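Werkach adds folding stations at Dulstead linen plant

A light blue and white wavy stripe is one of the patterns now passing through the hand-folding area at Dulstead.

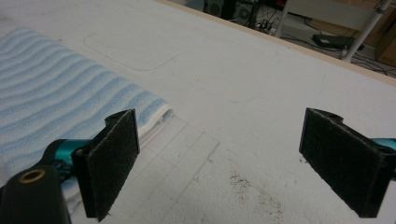 Twelve new tables, one towel size each

Textile service firm Werkach has opened a second hand-folding area at its Dulstead plant, adding 12 white-topped tables for bath and pool towels. The area went into use in June and handles work previously sent to the company's site in Clirkanden.

Each table is assigned a single towel size. Terry cloth is folded in thirds lengthwise, then in half, with the plain border kept to the outside so that stacks can be checked from the aisle. Werkach puts the rated output at 2,000 towels per shift for the whole area. Patterned stock is folded separately from plain white stock and leaves the plant on its own carts.

Pool towels are specified at 400 grams per square meter. Lighter 300-gram towels for gyms will stay on the older line, where the folding pattern is set for a narrower shelf.

The tables were supplied by Myklebust, which also refitted the plant's sorting room. Tabletops are wiped down at each shift change. Deliveries to existing hotel customers continue on the current schedule, with the first truck leaving at 5:30 a.m. A decision on the Clirkanden tables is due in September.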